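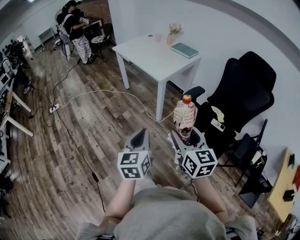 Handgreifer beim Flaschengreifen, einer links, einer rechts, beide mit Markerwürfel

Betreff: Re: [Greifer-Liste] Beschaffung Handgreifer, zweite Runde
Datum: 18. November 2020

Hallo zusammen,

danke für die vielen Antworten auf meine Frage von neulich, ich hätte nicht gedacht, dass das Thema Einkauf hier so viele Leute hinter dem Ofen hervorlockt! Ich antworte mal auf die Mail aus der Flastano-Ecke, weil da die meisten Punkte drinstecken, und hänge meine eigene Rechnung gleich mit dran.

> Wir standen letztes Jahr vor derselben Entscheidung und haben
> erst mal einen Arm plus Teleoperation angefragt. Das Angebot
> lag dann so weit über dem, was wir im Topf hatten, dass wir
> auf Handgreifer umgeschwenkt sind. Mein Rat: Kauft lieber
> gleich mehr Paare, als ihr zu brauchen meint, und plant die
> Würfel als Verbrauchsmaterial ein. Uns sind die Marker nach
> ein paar Monaten so verkratzt, dass die Erkennung ständig
> ausgestiegen ist. Und wie viele Leute sammeln bei euch
> eigentlich gleichzeitig? Davon hängt alles andere ab.

Zur letzten Frage zuerst: meistens zwei, an guten Tagen drei. Im Antrag für Nita (so heißt unser Projekt intern, fragt nicht) hatte ich mit vier Paaren gerechnet, also zwei im Einsatz, eins auf der Werkbank und eins als Reserve. Inzwischen glaube ich, dass fünf besser wären. Irgendwas ist immer gerade aufgeschraubt, und wenn dann noch ein Kabel einen Wackler hat, sitzt einer da und dreht Däumchen.

Den Tipp mit den Würfeln nehme ich sofort mit. Ich hatte die bisher gar nicht als eigene Position drin, das war naiv. Wir drucken die Marker selbst und kleben sie auf, das Material kostet fast nichts, aber das Kalibrieren danach frisst jedes Mal einen halben Vormittag. Bei Sárközi gibt es fertige Würfel im Satz zu 25 Stück, da habe ich jetzt ein Angebot liegen. Kennt die jemand? Mich interessiert vor allem, ob der Druck matt ist. Glänzende Flächen unter Deckenlicht hatten wir schon mal, das mache ich nicht wieder mit.

So, und jetzt die Sachen, die in keinem Angebot stehen und die ich beim ersten Antrag schlicht vergessen hatte:

Kabel. Meine Güte, die Kabel! Am Greifer hängt eins, quer über den Boden liegt das nächste, und dann noch die Steckdosenleiste samt Zuleitung. Für die nächste Runde stehen Kabelbrücken drin und dazu Verlängerungen, die auch wirklich bis in die Ecke reichen. Wer schon mal mit beiden Händen in den Greifern über so eine Strippe gestiegen ist, weiß, wovon ich rede. Auf Akku umzusteigen haben wir überlegt, aber Tostcombe wollte dafür einen Aufpreis von 30 Prozent pro Paar, und das bekomme ich im Moment nicht durch.

Requisiten. Flaschen, Becher, Vasen, Bücher, Tücher. Klingt nach Kleinkram, summiert sich aber, und vor allem will es irgendwo gelagert werden. Durchsichtige Flaschen haben wir gerade viel im Programm, weil die Kollegen von der Auswertung mehr Transparentes wollen. Ich habe dafür eine Pauschale von 22 Euro pro Woche angesetzt, das kam bisher gut hin. Wer so etwas über eine Uni abrechnen muss, sollte vorher klären, ob Blumen als Sachmittel durchgehen - bei uns gab es da eine längere Mail aus der Verwaltung.

Möbel. Einen schlichten Tisch und ein paar Stühle braucht man sowieso, und da würde ich keinen Cent mehr ausgeben als nötig. Gebraucht kaufen, nach einer Weile tauschen, dann sehen die Daten auch nicht alle gleich aus. Eine Werkbank mit ordentlich Platz ist dagegen gut angelegtes Geld. Unsere ist dauernd voll.

Arbeitszeit. Das ist der dicke Brocken, und ich hatte ihn beim ersten Mal viel zu klein angesetzt. Eine Schicht Greifen ist anstrengend, die Arme sind ständig vorgestreckt, da geht nach einer Weile die Konzentration weg. Wir kommen auf fast 32 brauchbare Aufnahmen pro Stunde und Person, und auch das nur mit Pausen. Im Antrag stand das Doppelte. Tja.

Einen echten Arm will ich übrigens weiterhin, nur eben später. Der Plan ist, bis Juni mit den Handgreifern Daten zu sammeln und dann mit den ersten Ergebnissen noch mal beim Geldgeber anzuklopfen. Falls jemand von euch diesen Weg schon gegangen ist: Habt ihr beim Arm dieselben Backen montiert wie an den Handgeräten, oder musstet ihr da noch mal ran? Das wäre für mich die Frage, bei der am meisten Geld dranhängt, denn wenn die Backen nicht passen, bestelle ich jetzt lieber die andere Variante.

Meine Tabelle schicke ich gern rum, einfach kurz direkt anschreiben. Sie ist ziemlich wüst und die Spalte mit dem Versand stimmt noch nicht.

Viele Grüße aus dem Nita-Labor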